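We use cookies to remember your settings. Accept | Manage

Can it do the boring bits yet?

Filed under: Workshop, Robots, Grumbling

I fix and strip old computers for a living, mostly office machines that come in by the pallet. I also have a kitchen, a washing basket and a floor that needs sweeping, so I come at the robot question from both ends. Twice a year or so I sit down and ask myself which of my jobs I could hand over to a machine. This is the May version.

At home the answer has hardly moved. The dishwasher is still the best robot I own, and it does nothing but squirt water in a closed box. I have to load it and I have to empty it. I tried the Rakora floor cleaner for 3 weeks in the spring. It is fine on bare boards. It can't manage the rug in the hall, and it pushed one sock from room to room for most of an evening. I gave it to my sister, who has no rugs.

Folding clothes is the one everybody asks for. I have watched plenty of videos of arms folding towels, and some of them are good now. A towel is a rectangle, though. My washing is mostly inside-out sleeves and fitted sheets, and I can't do a fitted sheet myself, so I'm not going to be hard on a machine for failing.

The shop is more interesting. We take in a couple of pallets a month, and the last one from Zeltport was 234 towers, nearly all the same make and model. Each one gets opened, the drive comes out, the memory comes out, and if the processor is worth anything that comes out too. Then some of them get built back up with better parts and sold on. A practised person does a full strip in around 6 minutes. It isn't hard work, but your wrists know about it by four in the afternoon.

On paper that ought to suit a robot. It's the same case every time, with the same screws and clips. When the Esquivel warehouse closed I spoke to a firm called Estadix who wanted to quote us for an automatic line, and their salesman was very sure of himself until I opened three towers of the same model in front of him. One had its cables tied back neatly. One had them stuffed across the memory. The third had a drive caddy with a broken tab, held in by tape. He went a bit quiet and said they would need to do a survey.

Cables are the real trouble. A person pushes them aside with the back of a hand without noticing. A machine has to see them, decide what they are and not pull on them. I would put loose cables in the same group as fitted sheets.

Building is a different matter from stripping, and I think it may come first. If the parts are set out in a holder, each in its own slot, the arm at least knows where to start. The processor is the step I'd watch most closely. On our boards you lift the lever, open the metal frame, set the chip down square and close it all up again. It wants almost no force, and if you drop the chip in at an angle you can bend the pins and lose the board.
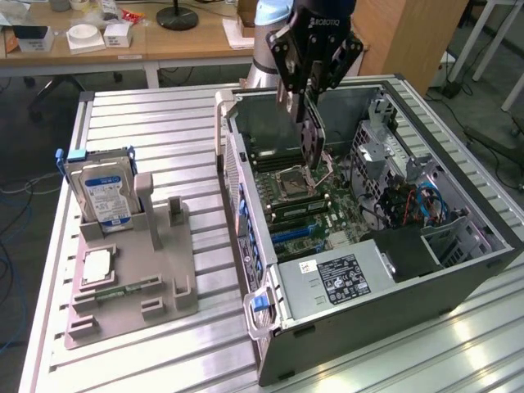 What I'd hand over today

Two jobs, if somebody turned up with a machine at a sensible price:

Moving closed towers from the pallet to the bench. They are heavy, they're all the same shape, and there are no cables to get in the way.

Sorting memory modules into trays once they are out. It is dull, and I make mistakes at it after lunch.

What I'd keep

Opening anything that has been in an office for years. Taped caddies, missing screws, the odd sticky drink. Also the final check before a machine goes out, which I do with a torch and my own eyes, and I'd want to go on doing that even if the rest was automatic.

At home I'd hand over the lot tomorrow, starting with emptying the dishwasher. I gave it 2 years the last time I wrote one of these, and I'm going to leave that guess where it is.

7 comments · Share this post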